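Saturday, April 20, 2024

Open day at Kinnunen. Writing this up at the kitchen table while I still remember who asked what, so forgive the order of things.

We had the doors open from ten, and I had promised myself a slow first hour, which of course did not happen! Families came straight in, then a good crowd from Ovesis who had driven over together and wanted to see everything at once. The sign-in sheet says 831 for the whole building. I don't believe all of those made it up the stairs to us, but it certainly felt like it by lunch.

Our part was the simulator corner. The plan was to let people look around the Felludden room on the big monitor first, talk a little about how a tabletop task gets set up, and only then start the runs. I'm so glad we did it that way and not the way we did it in November, when we started with the arm already moving and everybody watched the arm and heard nothing else. With the still room up on the screen, people came closer and started asking questions on their own. The children went for the gift box with the red bow right away, over there on the floor by the trash bin, and wanted to know who it was for. The grown-ups mostly asked about the little clear square on the table – whether a program has trouble with see-through things. (Yes, on a real camera it often does, and we had a nice long talk about that.)
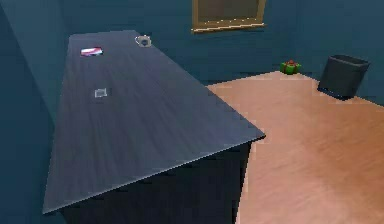
One visitor wondered whether practicing in a made-up room wasn't a bit like learning to swim on the carpet, and said she would want to see the same job done on a real bench before she trusted any of it. I told her I would too, and we went through what carries over well (reaching, order of steps) and what carries over badly (friction, anything soft, anything shiny). She stayed for the next two runs and took a leaflet.

Runs: we got through 38 in the day, all from the Jotier task list. I kept no proper score, which I regret now. Next time a tally sheet by the keyboard, please, with a pencil on a string.

The monitor got very warm by the window. Move it to the inside wall.

Reset script hung 2 times, both after someone leaned on the space bar. Cover the keyboard or take it off the table.

We printed 630 leaflets and there is one thin stack left, on the shelf above the coats. The contact address on the back is the old one, so don't reuse them before that's fixed.

Still to do on Monday: return the extension cords, copy the run logs off the demo machine, and write a thank-you to the Ovesis people, who stayed behind and helped us fold up all the chairs.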